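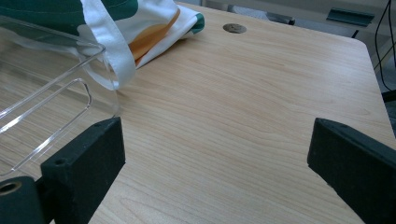
3 min read

PRILGATE, 8th September — Forbridge is asking customers to stop using 38 of its hand-held gripper tools after a finger came loose during a work session at the company's Prilgate site. No one was hurt. The affected tools were all built in one production run and can be identified by serial number.

The fault involves the small screw that holds each finger to its carrier. On the affected tools, the screw was tightened to the wrong setting at final assembly. With regular use it can back out. The finger then tilts or drops, and the person holding the tool may try to catch it with a free hand while the other finger is still closing. That is where a pinch injury could happen.

In the Prilgate incident, an operator was lifting household goods from a table when the right finger turned on its mount and came away. The operator let go of the trigger and the tool opened as designed. The session was ended and the tool was taken out of service.

Forbridge inspected the other tools at the site and found the same problem starting on 7 of them. The screws had moved far enough to feel by hand, although the fingers were still attached. All work with hand-held tools at Prilgate was paused the same afternoon.

"We set the torque wrong on one station and our end-of-line check did not catch it," said Soledad Pastor, head of product safety at Forbridge. "The check looked at whether the screw was there. It did not look at how tight it was. That has been changed."

Which tools are affected

The recall covers hand-held units with the Rivas finger set, starting at serial number 3806 and running through the end of that production run. The serial number is on the underside of the handle. Tools with earlier numbers were built on a different station and are not part of the recall. Arm-mounted grippers that use the same fingers have a different carrier and are not affected.

Customers who swapped fingers between tools do not need to track down the fingers themselves. The fault is in the way the carrier was assembled, and the fingers can be used again once the carrier has been replaced.

What customers should do

Stop using the tool and disconnect it from power. Do not tighten the screw and carry on. In some cases the thread in the carrier has worn and will not hold, even if the screw feels firm. Mark the tool so that others on the same bench do not pick it up.

Forbridge will send a prepaid box to each registered customer. Returned tools will get a new carrier and new screws with thread lock, and will be tested before they go back. The work will be done at the company's Iststead service center. There is no charge, and the repair does not shorten the warranty. Forbridge expects to have all returned tools back with customers by the end of October.

Anyone who has had a finger move or fall off, on any Forbridge tool, is asked to report it even if nothing was damaged.

Changes at the factory

Each finger mount is now checked with a torque gauge and the reading is saved with the serial number. Forbridge has also added an open-and-close test of 100 cycles, followed by a second torque reading. A tool that loses tension between the two readings is pulled from the line.

The user guide has been updated as well. It now tells operators to check both fingers for play at the start of each shift — a step that was listed before only under yearly service.

"People hold these tools for hours, and they get used to a bit of wobble," Pastor said. "We would like them to stop at the first wobble and call us."

Forbridge makes grippers and hand-held handling tools for labs, warehouses and training sites. Customers can reach the recall desk through the support page or through their usual sales contact.

Comments

benchtop_dan
Ours is in the range. Left finger has had a bit of play in it since we got it and we figured it was normal. Unplugged now.

M. Keller
Does the prepaid box cover the power supply too, or do we keep that?

Forbridge Support
Please keep the power supply and cable. We only need the tool itself with both fingers attached, or packed with it if one has come off.

rightyloosey
Would have been nice to get an email before reading it on the news page. Serial is past 3806 and I've heard nothing yet.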